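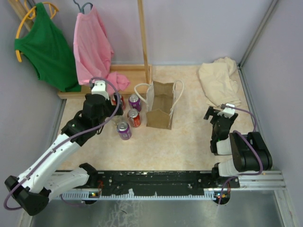
9/1/22

Second week on the Grevon app and I'm loving it! Spent the whole morning on the booking screens, got them down from 14 to 8, and the menu finally works on a small phone (the old one hid half the links). Colours next. Druvia sent over their new brand guide last night, two blues and a lovely warm grey, and I've already tried them on the buttons. So much better!

Still owe Hendudent their icons. 851 layers in that file, none of them named, so I put the radio on and got stuck in. Reached the letter M before tea. Must ask about the font licence tomorrow.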